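Flurkance completes stock labelling standard for Dulluddale parts stores

September 15, 2020 — Flurkance has published the final version of its labelling standard for small parts stores, following a trial at the Dulluddale depot that began in March. The standard sets out how shelf positions, bins and loose items are coded, and replaces the 5 separate schemes previously in use.

A total of 1,203 stock lines were recoded. Each label carries a shelf code, a part number and a reorder level, printed in black on white at a minimum height of 20 mm. Labels are fixed to the front face of the container — never to the lid — and are checked at each stock count.

The standard runs to 53 pages and applies to all new stores from publication. Existing stores may keep their current labels until the next full count.

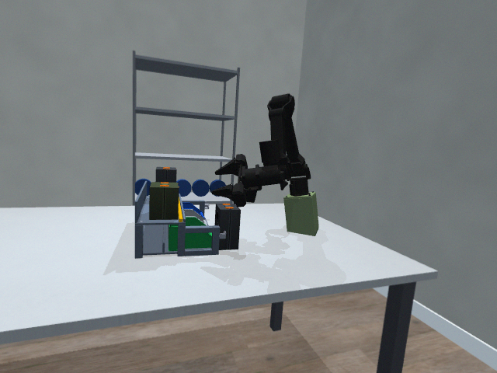
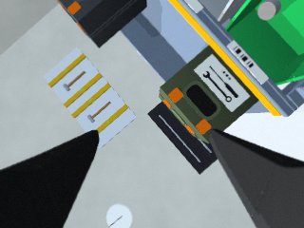 Afaf Jaber of Sfeir said the minimum height was welcome but that the reorder level "should sit on a separate label, as it changes far more often than the part number does".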